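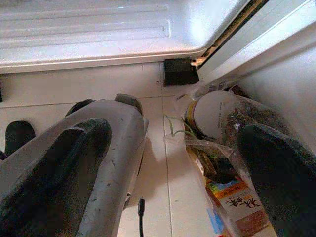
DALY, Thursday, September 14, 2023
Speaker notes, Aishwarya Devadiga. Talk: Moving house with one day's notice. 20 minutes, questions after.

Open with the Fonerport move. 362 miles, one van, keys due back at noon. Ask who has moved in the past year. Wait for hands.

First point: the kitchen takes longest. People pack books first and leave the kitchen for the last night. Start there. Keep out one pan, one plate per person and the kettle.
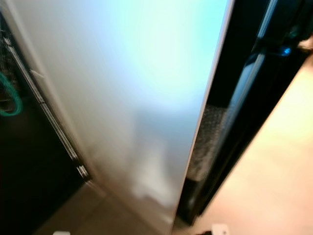

Second point: label by destination room. At Fonerport I wrote what was inside and the crew had to ask me where every box went. Show the Rulon label sheet – slide 9. Pass the paper copy around.

Third point: clothes. Leave them on hangers, tie in bundles, bag from the bottom up. Demo with two shirts if there is time.
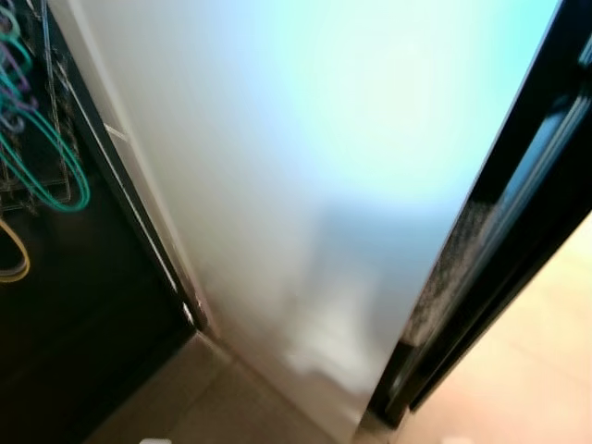
White panel and wire hangers.

Money. The Grora quote was $1,706 and did not cover stairs. Say this slowly, people write it down. Get the number of floors into the written quote. Skip the insurance slide if running late.
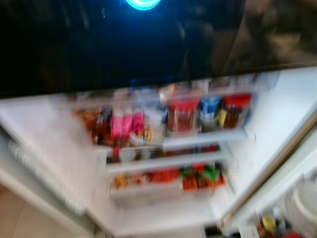
Fridge food: stop the big shop a week ahead and eat what is there. Sauces and jars can travel in a cooler, lids taped.

Close with the January checklist. Handouts are by the door – mention the second page is on the back. Take questions.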